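Fimell Denim Intake: Frequently Asked Questions

Last updated November 6, 2021

General

What does Fimell do with the jeans it receives?
Each pair is checked, measured, graded, tagged and folded for storage or dispatch. We handle denim only. Jackets, shirts and mixed bags go to the Sirkine counter and should not be packed with jeans.

How large is the stock?
The shelf count at the last stocktaking was 1,809 pairs. The storage room is laid out for 1,000 pairs in folded stacks. The remainder is kept in baskets until shelf space opens.

What is the smallest lot you accept?
200 pairs for trade senders. Private senders may bring any number during counter hours.

Before you send

Do the jeans need to be washed?
Yes. Wash them inside out, dry them fully, and do not use starch or fabric softener. Softener residue makes pale denim difficult to grade for color.

Should pockets be emptied?
Yes, including the coin pocket. Items found at intake are bagged with the lot number and held until April of the following year.

Should cuffs be rolled down?
Not required. We unroll them for the inseam measurement. A cuff that has been rolled for a long time leaves a wear line, and this is noted on the tag as "cuff line."

Can I send jeans with a broken zipper?
Yes, provided the pull is still attached or is pinned inside a small bag to the waistband. Zippers with missing teeth are graded C regardless of the condition of the fabric.

Measuring

How are the jeans measured?
Flat, on a table, with a rigid ruler. Tape measures are not used at intake. The waistband is closed and aligned front to back, and the width is doubled. The inseam runs from the crotch seam to the hem along the inner leg. Rise is taken at the front.

Why does your figure differ from the label?
Label sizes vary by maker and by wash. Our tag carries the measured figure only. Differences of up to 3 cm at the waist are common in older pairs and are not treated as errors.

Is stretch denim measured under tension?
No. The fabric is smoothed by hand and left to settle before reading.

Grading and tags

What are the wash groups?
Dark (navy, indigo, black), mid (standard blue), and light (light blue, pale grey, bleached). Groups are stacked separately. Dark pairs are never placed on top of light ones, as raw indigo can transfer under weight.

Is whiskering counted as a defect?
No. Fading along the thigh and behind the knee is recorded as finish. Thin spots, where the weft shows through, are recorded as wear.

What is written on the tag?
Waist, inseam, rise, wash group, grade and lot number. Tags are white card. Text is printed, with corrections made in pencil and initialed.

Where is the tag attached?
Through the rear center belt loop. During sorting it may lie loose with the garment, so a pair should not be moved to another stack until its tag is on.

What do the Flisier codes on older tags mean?
They refer to the previous shelf system. They can be ignored unless the tag has no lot number, in which case send us the code and we will look it up.

Folding and storage

How should returned pairs be folded?
Lay the jeans face down, bring one leg over the other with the back pockets outward, and push the crotch point in to make a straight edge. Fold the hem to the waistband, then fold in half again. Stacks should alternate direction so the waistbands do not build up on one side.

Are hangers available?
Only for Mạch samples. All other stock is folded.

Who do I contact about a grade?
Write to Amnuay Siriwan at the intake desk with the lot number and the tag details. Regrading requires the garment to be presented with its original tag.
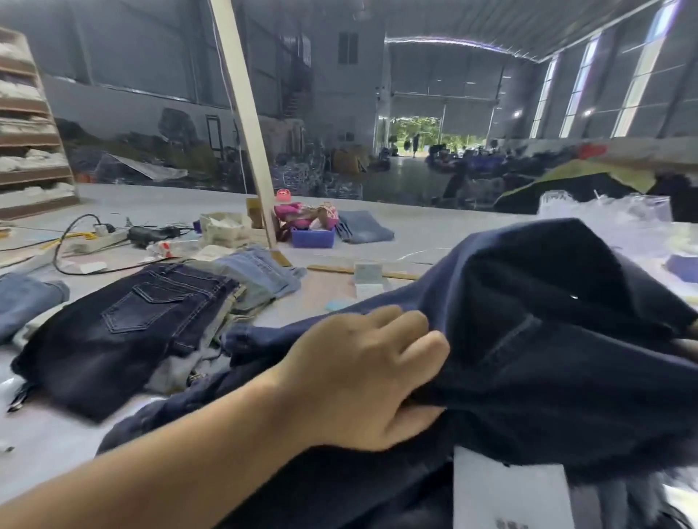 Dark and light denim on the work table, with ruler and white tags.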